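Windus Home Support
Ticket: Fevcombe 2000 woven bamboo mat, catching on clothes and blue marks
Product group: Bed mats and summer bedding
Status: Closed, solved
Opened: November

Customer, 9:10 am

I have the Fevcombe 2000 on the bed in our back bedroom. It's the woven one with the small tiles, tan-orange color. I have 2 problems with it.

First problem: clothes catch on it. I fold the laundry on the bed, and when I pull jeans across the mat to straighten them, the hem stops on something. If I keep pulling, the mat moves with the jeans and bunches up. T-shirts catch sometimes. The blanket doesn't catch at all.

Second problem: there is a faint blue tint on the tiles in one area toward the foot of the bed. You have to get close to see it. I wiped it with a damp cloth and it got a little lighter but did not go away. I don't know when it started.

The mat has been on the bed all summer and I didn't have either problem until the last few weeks. I would like to know if it can be fixed or if I need a new one.

Windus Support, 9:42 am

Thank you for writing. Please answer these when you can:

Is the mat lying straight on the mattress or on top of a sheet?
Does it catch in one place or all over?
Are there any tiles you can lift with a fingernail?
Has the mat been washed, soaked or put out in direct sun?
Which clothes are on the bed when it happens?

Please stop dragging clothes over it for now. Lift them and set them down.

Customer, 10:25 am

It's on top of a sheet. The sheet is pink, a Rutum one with flowers embroidered on it, and the pillow covers match. The mat goes at an angle now when I've been working on it, it never stays straight.

It catches in one area, the same area as the blue tint or close to it. I haven't tried lifting the tiles.

Never washed. Only wiped. The room gets afternoon light but the mat has not been outside.

Clothes are whatever came off the line. Today it is jeans and a few tops. There is also a thick dark gray blanket that lives on that bed, folded. I don't move it for the laundry, I just work on the other side.

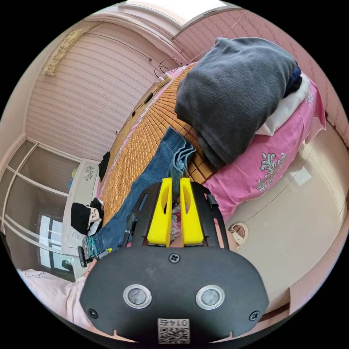 Step 1: Check the tiles by hand

Windus Support, 10:58 am

Thanks, that gives us enough to start on. Take everything off the mat, including the blanket. Lay your palm flat and move it slowly from the head of the bed to the foot, then from side to side. Go over the whole mat and put a piece of masking tape next to any spot that feels rough or sharp. Then try the tiles near the tape with a fingernail. They should rock a little on the cord. They should not turn over.

Check the edge binding as well. On this mat the stitching at the corners can come loose if it has been tucked under a mattress.

Customer, 11:31 am

Done. The edges are fine, all stitched down.

In the middle everything is smooth. Toward the foot on the left side I found tiles that turn almost all the way over. The cord between them is slack. One of them has a split along the side and that is the sharp part. I can feel it with a finger going one way and not going the other way. That matches what happens with the jeans, because I always pull them toward me from the same side.

The blue is on those tiles and the ones next to them.

Step 2: Deal with the split tile

Windus Support, 11:50 am

A split tile is a repair and you don't need to replace the mat. You need fine sandpaper and a small amount of clear wood glue. A nail file will do if you have no sandpaper.

Slide a piece of cardboard under the tile so nothing gets on the sheet. Sand along the grain until the sharp edge is gone. Wipe off the dust. If the split opens when you press on it, put a drop of glue in with a toothpick, press it shut and hold it with a clothespin until it sets. Don't get glue on the cord. If the cord is glued the tiles won't fold and they will crack when you roll the mat up.

For the slack cord, turn the mat over. There is a knot at the end of each row, under the binding. Pull the cord from the knot end until the tiles sit level with the others, then tie a second knot against the first. Stop when they are level. Too tight and the whole row humps up.

Customer, 1:15 pm

I used a nail file and it took a while. The split didn't open when I pressed it so I left the glue off. I tightened the slack rows from the back. One is still looser than the others but it doesn't flip anymore.

Should I test it with the jeans?

Windus Support, 1:24 pm

Yes, but use an old cotton sock first. Put it over your hand and move it over the spot in both directions. If it doesn't pick up, try the jeans.

Customer, 1:40 pm

The sock is fine both ways. The jeans slide now. They still drag more than a shirt would, but they don't stop.

The mat still slips around on the sheet though.

Step 3: Stop the mat from sliding

Windus Support, 1:57 pm

The slipping comes from the sheet. Embroidered bedding puts the mat up on the raised thread and leaves less of it touching. You can put a thin cotton flannel between the sheet and the mat, or a plain sheet. A rubber rug liner also holds but we don't advise it. It can leave marks on both the bamboo and the sheet in warm weather.

If you fold laundry on the bed every day, it is easier on the mat to pick each piece up by the middle or the waist, let the legs drop, and lay it down where you want it. You will get fewer creases in the denim too.

Customer, 2:20 pm

I have an old flannel I can cut down. We tried lifting the jeans the way you said. They're heavy and the legs go all over the place, but nothing drags on the mat.

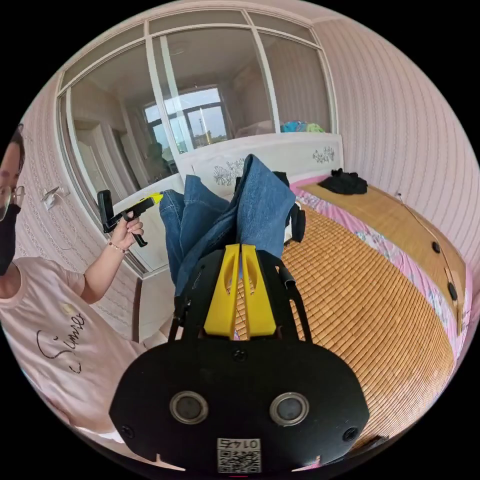 Jeans lifted up, lighter wash along the creases

Step 4: The blue marks

Windus Support, 2:48 pm

About the tint: are these jeans new, or have others been on the mat that are darker? The ones you're folding look faded already. Faded denim can still give off a bit of color when it's damp, but dark denim gives off a lot more.

Customer, 3:05 pm

There is a dark pair from Subramaniam that I got in the fall. It's in the closet. I did put those on the bed a few times before they were dry all the way through. The washing instructions said to wash them separately, and I did that, but I didn't think about the mat.

Windus Support, 3:19 pm

Then the dark pair is the likely cause. It also fits with the time you noticed it.

Mix a teaspoon of baking soda with enough water to make a paste. Rub it on with a soft toothbrush along the grain, leave it for 5 minutes, and wipe it off with a cloth that has been wrung out well. Dry the area right away with a towel and keep the mat off the bed until the back is dry too. Don't use bleach. It takes the orange out of the tiles and leaves a pale patch that is worse than the blue.

If some of the blue is left, you can do it again the next day. The finish on this mat is thin, so we would stop after the second time.

Customer, 5:36 pm

The first round took most of it off. There is still a little in the gaps where the cord runs. I can live with that. I will do it one more time tomorrow and leave it.

The flannel is on and the mat is lying straight. The blanket is back where it was.

One last question. We're going to put the mat away for the winter soon. Rolled or folded?

Windus Support, 5:52 pm

Rolled, tiles facing out, with the flannel inside. Tie it loosely with cotton tape in 2 places. Don't stand it on end. Under the bed is fine if the floor is dry. Check the rows you tightened before you use it again in spring, and pull the one loose row up if it has slipped further.

Customer, 6:01 pm

Okay. You can close this.

Ticket notes
Cause of catching: split tile and slack cord, foot end, left side
Cause of marks: probable dye transfer from damp dark denim
Parts sent: none
Care sheet for Fevcombe 2000 sent to customer with the page on storage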